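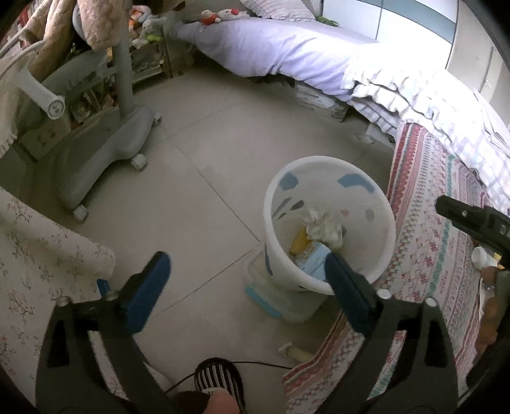
Cuaderno > Taller de tintes > Índigo > Tina 2

8 de julio de 2021

Empiezo por lo que quedó pendiente, que si no se me olvida. La tina 2 sigue sin querer espumar como Dios manda. Ayer por la tarde tenía la superficie mate y un olor más a pan que a índigo, y esta mañana, después de removerla con el palo largo y dejarla reposar mientras desayunaba, apareció un poco de película cobriza por el lado de la ventana. Poquita, pero me alegró el día. El líquido por dentro está de un verde aceituna turbio; yo lo querría más amarillo.

Le añadí 5 g de cal apagada, desleída antes en agua tibia, y volví a mover despacio, pegada al fondo, sin hacer remolino ni meter aire. La fructosa no la toqué. Abelardo es partidario de echarle otra cucharada «para que coma», pero la última vez que le hicimos caso la tina se nos fue de ácida en una noche, y prefiero ir con la cal primero y el azúcar mañana si hace falta (Abelardo, si lees esto, ya sé lo que vas a decir, y te lo discuto con un café delante).

Muestras de hoy. Corté tiras del algodón viejo de sábana y un par del lino que trajo Rajeshwari, ese crudo tan bonito que da pena mojarlo. Todas descrudadas el martes con carbonato y un chorrito de jabón neutro, bien aclaradas. El agua del descrudado del lino salió color té cargado, y eso que parecía limpio. Lo apunto porque en octubre hicimos el otro lino sin descrudar a fondo y nos quedaron aquellas manchas claras que al principio achacamos a la tina, pobrecita.

Inmersiones de 5 minutos, con oxidación al aire hasta que dejaba de verse verde. En el algodón, la primera inmersión dio un celeste lavado, casi gris; con la segunda subió bastante y a la tercera ya era un azul al que se le puede llamar azul. El lino coge más lento pero más parejo. Por alguna razón la tira doblada en acordeón salió mejor que la lisa, con los pliegues muy nítidos, y eso que la até deprisa y con el hilo malo. Me dan ganas de repetirla solo para ver si fue suerte.

Peso de la fibra seca, todo junto: 181 g. Lo dejo escrito aquí y también en la hoja de la balanza, que luego andamos buscando el dato por los bolsillos.

Dudas que me quedan. No tengo claro si el índigo de este lote es más flojo que el anterior o si lo hidraté mal. Lo molí con agua templada y canicas en el frasco, como siempre, pero lo tuve menos rato porque sonó el teléfono y después ya me puse con otra cosa. Cuando vacíe el frasco miraré si queda poso arenoso. También convendría hacer una tira de control en la tina 1, que está hermosa, con su flor morada en el centro, y comparar las dos ya secas. Con la tela mojada no me fío de mis ojos, todo parece más profundo de lo que es.

Rajeshwari propone dar a las piezas finales un baño suave de vinagre antes del último aclarado, para quitar el resto de cal y que la mano quede menos áspera. Me parece bien, lo probamos con la mitad de las tiras y dejamos la otra mitad solo con agua. Las del vinagre las marco con un nudo en la esquina. Los nudos se pierden menos que las etiquetas.

Mañana: pH a primera hora, antes de destapar del todo. Si está por debajo de diez, más cal. Comprar guantes largos. Pedirle a Abelardo que me devuelva el colador fino.

Comentarios

Abelardo Cisternas
Sigo pensando que tiene hambre. Acepto el café. El colador lo tienes tú, colgado detrás de la puerta.

Rajeshwari Pillai
Lo del acordeón también me pasó a mí con el lino grueso. ¿La tira lisa estaba bien empapada antes de entrar? La mía no lo estaba.

Abelardo Cisternas
Guardadme un trozo de la tercera inmersión para el muestrario, por favor, aunque sea pequeño.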